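Buying a Two-Arm Cell: Common Questions
Last updated Feb 6, 2018

What comes with the Desley bench cell?
Two arms, the front rail, the aluminum frame and the tabletop. Wall baskets are extra. Menus, stands and other props are up to you.

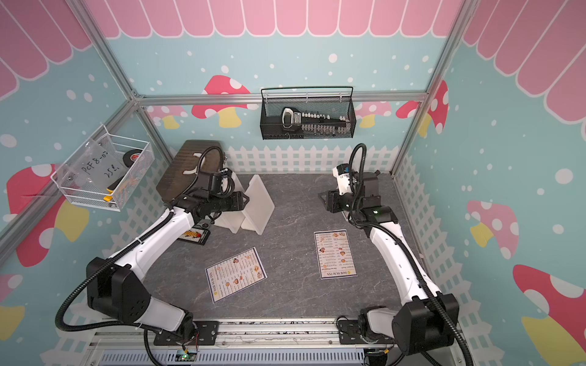 Both arms on the front rail, with menus and white stands on the table.

Can I start with one arm?
Yes. Order the full-length rail anyway. Replacing a short one later means taking the cell apart, and Militz charges for the visit.

Do I need wrist cameras?
For paper and other thin items, budget for one per arm. Printed brackets are cheap, so order spares. Cable sleeve is sold by length. Leave enough for a loop at the wrist.

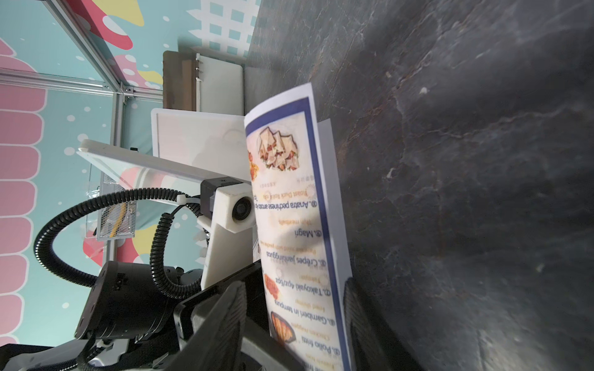 Gripper holding a paper menu, with the camera bracket on the wrist.

How much floor space should I plan for?
Allow 44 square feet, including room to reach the rail from the front. Printed wall panels don't add to this.

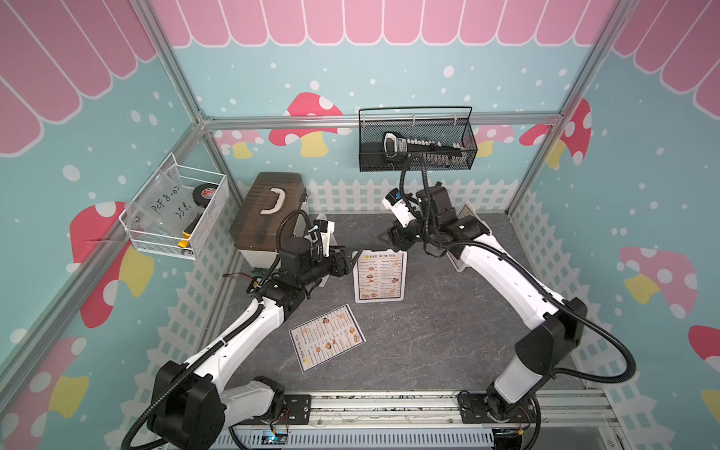 What is the lead time?
Up to 11 weeks. Orders placed after April ship from the Gurko warehouse. Quote part number 1201 for the complete cell.

Who handles service?
Bélanger, for the first 2 years. After that you can renew or pay per visit.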